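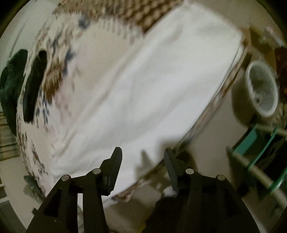 I have been arguing with people about planners for most of August, and I'd like to get my side written down before I lose my voice. My side is this: we put far too much cleverness into planning the whole job up front, and far too little into noticing that the cloth has moved. Take making a bed. You've got a white sheet with soft creases down one side, a patterned quilt lying across one corner of it, and a couple of dark bits of fabric hanging along the edge. A planner wants to know where the sheet ends. Well, which end? There's the hem hanging near the fingers, there's the fold where it bends down over the mattress, and there's an edge you can't see at all, wherever the quilt lies on top of it. Ask three of us to mark the "true" corner and we'd be at it until lunch.

Our stack at Coden used to handle this the grand way. One big look at the bed, one estimate of the cloth as a mesh, one long plan, then go. Syahrul Saragih wrote most of that planner and it is a lovely piece of code (I mean it, the collision checks alone taught me a lot). But it took 9 seconds to come up with a plan, and the first tug on the sheet made most of that plan wrong. So we'd replan. Another 9 seconds. You could go get a coffee between tugs!

What I pushed for, and what Saodah Tuhumury ended up building over a couple of weeks, is almost embarrassingly plain. Look, pick a grasp, move a short way, look again. No mesh. The thing keeps a rough guess at which bits of edge are worth grabbing and throws the guess away as soon as the picture disagrees with it. We call it Nanis, for reasons that made sense late one night, and the main loop is 70 lines if you don't count the logging.

Now, Fitriani Wattimena thinks I'm being lazy, and she has a point I can't fully answer. A short-sighted loop will happily pull the quilt along with the sheet, as each little pull looks fine on its own. She's shown me the logs. In one of them it spent seven grasps dragging the same fold back and forth between two spots like a dog with a sock. A planner with even a small amount of foresight would have let go after two. I've been grumpy about that log for days.

So sure, some foresight. I'd give it a memory of the last few grasps and a rule that says stop if nothing is getting flatter. What I won't give it is the mesh back. People love the mesh because it looks great on a screen – you can spin it around, visitors nod at it – and I suspect that's half of why it lasted so long with us.

The other thing I'd spend money on is dull tooling. Kartini Chong made a replay viewer that lines up the camera view with whatever the controller believed at that moment, side by side, with a slider. I've fixed more bugs with that slider than with any amount of thinking about cost functions. If you're on a small team and you're choosing between a better planner and a better viewer, build the viewer first and see if you still want the planner.

Syahrul disagrees with nearly all of this and is writing a reply. I've promised to run it here without touching a word, even the part about my variable names.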